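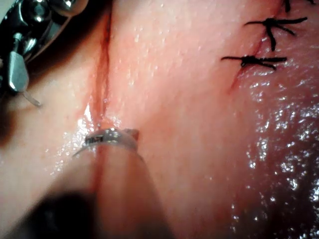
4. DATA COLLECTION IN THE STUDENT PROJECT

4.1 Task and teams

The suturing task was carried over from the second-year course project and kept close to its original form. Each team teleoperates a two-arm surgical platform and closes a straight incision with interrupted stitches. A stitch consists of needle pickup, entry, extraction, knot and trim. Teams work in pairs, with one student at the console and one logging events in Planley, the annotation tool used in all lab courses at Flirkden. The roles are exchanged after each completed stitch.

A total of 20 students took part. None had used the console before the course, and all completed the peg transfer and ring-and-rail exercises before they were given a needle. Sessions ran on Thursday afternoons and were limited to 90 minutes, including setup.

Two views were recorded. The wrist view is taken close to the instrument and is used mainly to label needle contact. The fixed view covers the incision as a whole and is used to label thread state. The streams are synchronized in software at the start of each session and checked again at the end – drift of more than one video frame led to the session being realigned by hand.

4.2 Labeling

We recorded 2973 labeled segments, of which 983 contain needle entry. Segment boundaries were set live by the logging student and corrected afterwards by a member of a different team. Where the two disagreed by more than half a second, the segment was sent to a third annotator and the median boundary was kept.

Needle entry was defined as the interval from first contact of the tip with the tissue to the point at which the operator releases or regrips the needle. This definition proved hard to apply from the fixed view alone, as the instrument often hides the tip. In the wrist view the arc of the needle and the lip of the incision are usually both visible, but foreground tissue can be badly out of focus. Annotators were told to label entry from the wrist view and to fall back on the fixed view only when the tip could not be found.

Thread state was labeled with four classes: held, slack, crossed and trimmed. The crossed class covers any strand lying over another strand or over the incision. It was added after the pilot, when the Storkiment tracker was found to merge neighboring strands into a single curve. Most errors of this kind occurred after the first knot, when long tails and cut pieces remain on the surface (Figure 3).
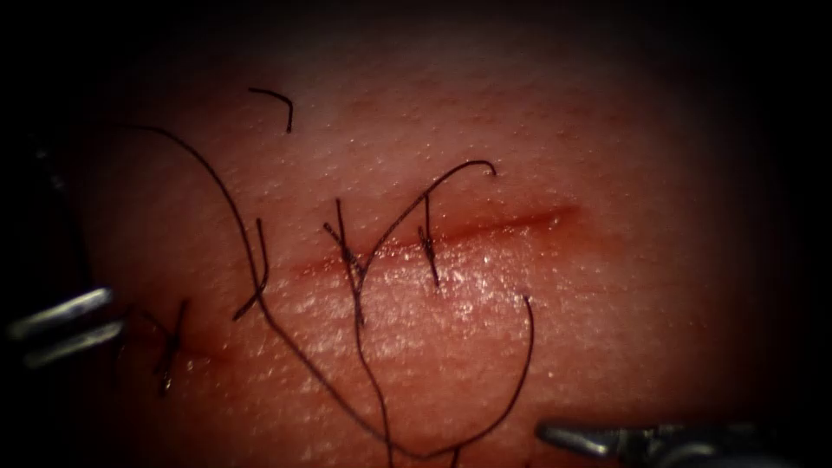

Figure 3. Fixed view with three stitches in place. Several long strands lie slack and cross the incision; a short separate fragment is at upper left. The frame is labeled crossed.

For the tracker to be of use in feedback, it must keep strand identity through a crossing. The version used in the course fits a spline to each connected dark region and splits it at points of high curvature. This works when strands meet at a steep angle. It fails when they run nearly parallel, and it also fails on small hooks at the end of a strand, which are split off and counted as fragments. Of the crossed segments, 385 were held out and used only for testing.

Highlights were a second source of error. Bright reflections break a thin dark strand into short pieces, and the spline fit then has to bridge the gaps. We tried a fixed brightness cutoff and a local one. The local cutoff gave fewer breaks but was slower, and one of the student teams replaced it with a median filter over five frames. Their version was adopted for the rest of the term.

4.3 Scoring

Stitch quality was scored by the Peng rubric, which the course has used in reduced form for several terms. The reduced form keeps spacing, bite symmetry and edge apposition, each on a scale from zero to four, and drops the items on knot security. Those items require a pull test, and a pull test disturbs the tissue for the team that follows. Scores were given from the fixed view after the last stitch, with loose thread left where it lay.

Time was recorded but was not part of the score. In the pilot, teams that knew they were being timed tended to skip regripping – this raised the number of shallow bites and left fewer usable entry segments.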